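3.2 Materials

The sorting task used foam boards and matching blocks of the kind sold for preschool classrooms. We chose foam over wood after a short trial at the Ostville site, where children knocked the wooden boards off the table often enough to disturb the groups working nearby. Foam boards are quieter, and the edges of the holes give a little when a block is pushed in at a slight angle. The second property matters for how errors are scored, and we return to it in Section 3.4.

Each board has holes of several shapes and sizes. Some shapes occur more than once, at different sizes or with different corners, so that a child who attends only to the general outline of a block can still choose the wrong hole. A square block, for example, has to be told apart from one meant for a smaller square or for a square with rounded corners. Sorensen's materials, which we used in our earlier study, had one hole per shape and did not allow this comparison.

The blocks are longer than those in most commercial sets. A long block can be held near the top while the lower end is moved over the board, which keeps the holding point away from the holes and makes the approach easier to see on video. It also means that a small tilt at the top produces a larger displacement at the bottom. Younger children found this hard at first. We allowed two practice blocks before scoring began, and these were not drawn from the test set. 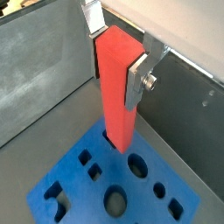

Figure 2. Red block over the blue foam board, with its lower end by the square hole.

All blocks in the test set were a single color. In the pilot, Lyle Kapoor used blocks in four colors and found that several children sorted by color first, making piles beside the board before trying any of the holes. With one color this did not happen, and the time to first attempt became shorter and less variable. Board and block colors were kept different so that the end of the block could be picked out in the recordings.

3.3 Procedure

Sessions were held in the morning in a side room at the Memmont or Ostville preschool. The board lay flat on a low table with its position marked by tape. Blocks were handed over one at a time in a fixed order, and the next block was given only when the previous one had been placed or put down. There was no time limit for a single block. A session ended when the set was finished or when the child asked to stop.

In all, 37 children took part in July. Of these, 23 completed both sessions and are included in the main analysis. The others are reported separately in Section 4.3. The recordings gave 683 scored attempts.

3.4 Scoring

An attempt began when the lower end of a block first overlapped or touched the rim of a hole and ended when the block went in, was moved to another hole, or was put down. We scored the hole chosen and the number of rotations made before release. Because foam gives at the edges, a block can be forced partway into a hole that does not fit. We counted these cases as errors of choice even when the child later corrected them.

Dexter Obi scored all of the recordings. Kapoor scored a random subset of 200 attempts without seeing the first set of scores. Most disagreements concerned the two squares closest in size, where the end of the block could cover part of both holes in the camera view. They were settled by going back to the recording and noting where the block first made contact. The Dravau coding sheet was changed after this to include a separate column for first contact.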